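The Measure of the Table

by Uriel Ledesma

The bequest ran to 196 lines, and line 41 was the cups. Bennani read it aloud at the door of the workroom, the way he read everything, with the item number first and the punctuation included.

"Forty-one. Two drinking cups, plastic, comma, of equal capacity. To be kept as a pair. To be used."

The executor had objected to the last two words. An inventory records objects. It does not carry instructions for them. But the will had been filed with the inventory attached, and the clerk in Selitz had stamped both, so the words had the same standing as the house and the 3,000 in the savings account. Bennani was paid by the line to settle the estate. He settled line 41 by putting the cups on the white table and writing down the time, ten past nine.

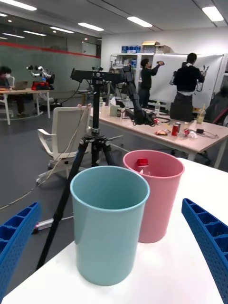
The pair, teal in front and pink behind.

He had worked for Rornico for most of his adult life. Rornico handled estates that had no heirs, or had heirs who did not answer letters. The method was fixed. Each item was placed on a clear surface, checked against its line, and given one of three codes: K for keep, S for sell, D for dispose. A line could not be closed without a code. A file could not be closed with an open line. He had closed 792 files and had never asked for an extension.

The difficulty was the word "used." A cup that was kept and never drunk from met the first instruction and failed the second. A cup that was drunk from once met both on the day, and the file did not say how long the obligation ran. He wrote to the office to ask. The office replied the same afternoon that the term should be read in its ordinary sense.

He considered the ordinary sense. A cup is used when something is in it.

Prilaretti, who had the next room and the paper goods, came to the doorway at noon and stood there eating a roll. She had known the dead woman slightly. They had taken the same bus for a number of years.

"She poured two," Prilaretti said. "Every evening. One for her and one for him."

"There is no him in the file."

"No. He went in May. I don't know which May."

Bennani looked at the inventory. There was one chair on it, one bed, one winter coat, one set of keys. Lines 12 to 40 were all single objects. He turned the page back and forth and checked that he had not skipped a sheet.

"What did she do with the second one?" he asked.

"Poured it back, I think. She wasn't wasteful."

He wrote this in the margin in pencil. Pencil was allowed for remarks that were not evidence.

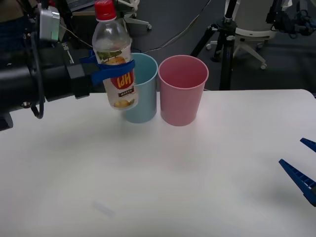
In the afternoon he tried the codes in order. K required a holder, and there was no holder. S required a buyer and a price, and the schedule gave no price for plastic cups under a value of ten. D was available without conditions. It was the code he would have entered for any other pair of cups in any other house, and he had the stamp in his hand when he noticed that he had moved them apart to make room for the form. He put the stamp down and moved them back until the rims almost met. Then he measured the gap, out of habit, and did not write it down.

Prilaretti had gone home by then. She had left her door open and her light on. He switched off the light and closed the door, and on the way back he stopped at the shelf where he kept his lunch. 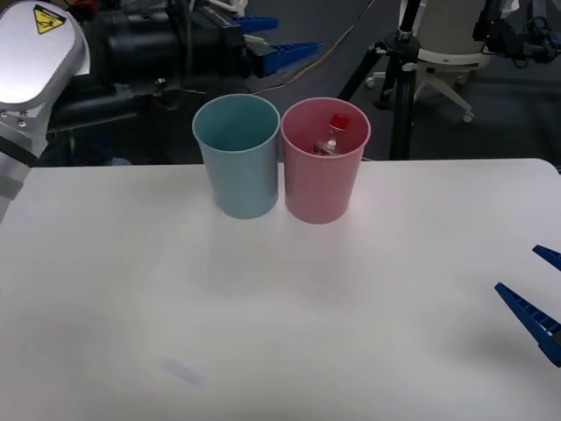
Line 41 was still open at six. The regulations permitted an officer to act as temporary holder for items worth less than 1,000, provided the item stayed on the premises and remained in the condition described. He read the paragraph twice. It had been written for pianos. He filled in his own name as holder and, under condition, he wrote what was on the table: two cups, upright, side by side, the pink one with a small clear bottle standing in it, red cap on, leaning a little. Under use, he wrote "storage." He read that over, too. It was a use in the ordinary sense. Something was in it.

The teal cup was a separate matter. The form had one box for the pair.

He sat for some time with the pen. The building's heating went off at half past six and the pipes began to knock. At twenty to seven he went down the hall, let the tap run until it was cold, and found that he had come without anything to carry the water in. He walked back for the teal cup.

In the margin, in pencil, he put the time. Then he entered the K and turned to line 42, one lamp, brass, with shade.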